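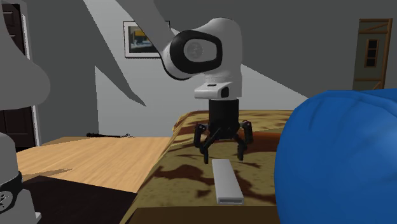 Figure 2. Rendered view of a robot arm, gripper pointing down above a small silver bar.

Search this site Enter keywords Go

4.2 Encounter table use during play

We coded 371 table lookups from recorded sessions of the Calham and Travard modules. A lookup began when the game master announced a check and ended when a result was read aloud or dropped. Rerolls within the same check were counted as one lookup.

Of these, 252 were resolved from the printed table alone. The rest required a second source, most often the monster appendix. Travard lists armor class and hit dice in the encounter entry itself, while Calham gives a name and a page reference. Game masters running Calham left the table more often, and the gap was widest for entries with mixed groups of monsters.

Table length had a weaker effect than expected. Tables with 2 columns and tables with 9 columns were read at similar speed once the row had been found. Most of the delay came from finding the right table when wilderness and dungeon results were printed on facing pages. Ghanem and Negi coded all sessions separately, and disagreements were settled by Solanki. Home-made tables were excluded.

Comments

Pentti Kokkonen: Were the game masters using print or PDF? Bookmarks would change the search times a lot.

S. Mateos: Calham's second printing moved the wilderness tables to the back. Which printing was used?

Pentti Kokkonen: Good point, mine has them up front.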